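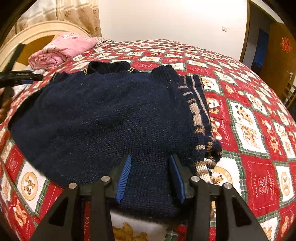 The navy sweater, on the patchwork bedspread.

My aunt Mireille left me her sweater and left my cousin Ans the apartment, and for the whole month of April Ans kept calling to ask if I was mad about it. I wasn't mad! I had a studio over a bakery and a cat who hated stairs, and what was I going to do with an apartment in another city? But Ans needed me to be a little bit mad, I think, so she could be generous about it, and she kept offering me things. Did I want the lamps? Did I want the good pan? (I did want the good pan. I said no, like an idiot.)

The sweater came in a box that used to hold Grelosus crackers, which my aunt ate every night in bed with the radio on. I picked crumbs out of the tissue paper for a while and then I sat down and cried, and then the cat got in the box.

You have to understand that I'd known that sweater since I was 11. She wore it to my school play and clapped in the wrong places. She wore it the summer we took the ferry to Fomar and it rained so hard they closed the beach, and she made us all go and look at the sea anyway, through a fence, eating sandwiches. I don't remember her ever being cold in it and I don't remember her ever washing it either, though she must have.

So anyway. I wore it to work on a Wednesday, mostly as a dare to myself, and Thu La from the front desk stopped me by the coffee machine and said, "Where did you get that?"

"It was my aunt's," I said.

"Mireille Lebrun's?"

Well, I nearly dropped my cup. I'd worked with Thu for two years and we had talked about parking and birthdays and one time, at length, about a tooth. I had never said my aunt's name in that building.

She said her mother had knitted it. Her mother and my aunt had rented rooms in the same house when they were young, number 28, up at the top where the heat didn't reach, and her mother made two of them that winter, one each. The other one was in a drawer at Thu's place right now. She said there was a picture of them both on the front steps, in the sweaters, laughing at somebody who wasn't in it.

"They had a fight," Thu said. "I don't know what about. Mom won't say."

"She's alive?"

"She's 16 minutes from here on the bus," said Thu. "She's going to want to know how the sleeves held up."

I called Ans that night and told her the whole thing, and for once she didn't offer me anything. She was quiet and then she said there was a bundle of letters in the kitchen, behind the flour, all stamped and sealed and never mailed. Fourteen of them. She hadn't known who the woman was. She'd been about to put them out with the newspapers.

"Don't you dare," I said.

"I'm holding them," she said. "I'm standing here holding them. Do you want me to drive down?"

I said yes. I said bring the letters, and then, as she was hanging up, I said bring the pan too.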